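Counting hours is no way to teach a machine

The figure everyone quotes at me this spring is hours. A company called Kornov says it has 800 hours of people handling household things with hand-held grippers. A rival, Nallano, put out a note saying it had 2395. The trade newsletters printed both, one under the other, as though this were a league table and the matter was settled by reading down it.

I would like to know what is in those hours. I have asked, and the answers I get are mostly adjectives. The data is "rich". It is "diverse". It comes "from real homes", said in the tone a supermarket uses about eggs.

For anyone who hasn't followed this corner of robotics, the method is simple enough. You give a person a tool shaped like the end of a robot's arm, with a camera on it, and ask them to go about picking things up. What the camera sees and how the fingers move are stored together. Later a learning system is trained on the lot, and the hope is that a robot with similar fingers will do what the person did. No costly arm has to be shipped to anyone's flat. The person can work from the edge of the bed.

I have nothing against the idea. It is cheaper than steering a robot by remote control and a good deal less tiring, and it gets out of the laboratory, where every table is bare and every mug is the same mug. My quarrel is with what happens between the bedroom and the press release.

Take the matter of who decides what gets picked up. At Fandcombe, where I spent two days last year watching recordings being sorted, the instruction sheet given to collectors ran to eight lines. Five of them dealt with battery charging and uploads. The remaining three told people to use everyday objects and to keep moving. So people used whatever was within reach and light enough to be no trouble, and they kept moving. I don't blame them. I would have done the same, paid by the finished clip.

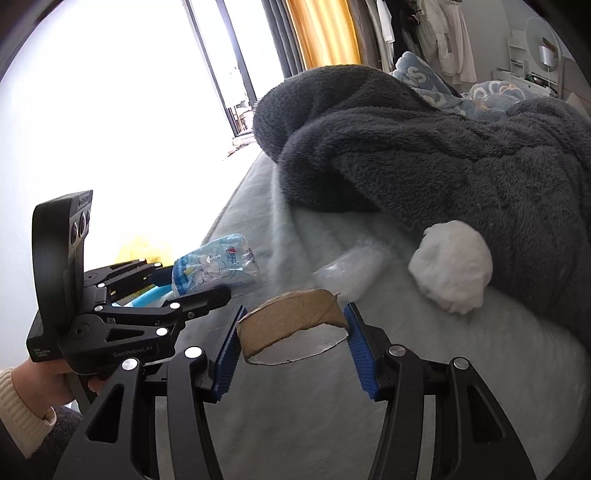 Keeping moving is a strange thing to ask for if what you want is skill. A good deal of handling is hesitation. You go for something soft, you find it isn't where your fingers thought it was, you back off and come in from the side. In the recordings I watched, that part was often trimmed. The sorters had been told that a clean clip starts with an open gripper and ends with an object held, and anything with a fumble in it went into a folder marked for review. I asked when the folder was reviewed. June, I was told, though not which one.

The result is a learner that has seen a great many successes and hardly any recoveries. Put it in front of a thing that slips and it has no idea what people do next, as the people who did something next were filed away. There are engineers who will tell you that scale washes this out. Collect enough and the rare cases turn up by themselves. Perhaps they would, if they weren't being thrown out by rule.

Then there is the word "diverse". Kuruc, a smaller outfit that sells recordings to anyone who will pay, lists 20 kinds of room in its catalogue. That sounds like plenty until you look at how they are counted. A bedroom with the curtains open and the same bedroom with them closed are two kinds of room. I am not making a joke at their expense, it is in the notes at the back of the catalogue, and there is even a case for it, given how badly cameras cope with a bright window. But a buyer reading the front page would picture 20 different places, and would be wrong.

What would I rather see? A list of objects, for a start, with how often each one appears. The share of attempts that failed, and whether they were kept. How many different people held the tool, and for how long each, as one nimble person working for weeks teaches something quite different from fifty clumsy ones. None of this is secret science. Any clinical trial that reported only the number of hours its patients had spent in the building would be laughed at.

I am told that such lists would help competitors. They might. They would also help the buyers, who at present are paying by the hour for something they can't inspect until it has been delivered – and who, having paid, have every reason to say that it was excellent.

The people doing the collecting would gain from it as well. They know more than the instruction sheet does. They know which objects are a nuisance and what they do with their wrist when something flat won't come up off a soft surface. At Fandcombe there was a box on the upload form for comments. The system that read the forms didn't read the box.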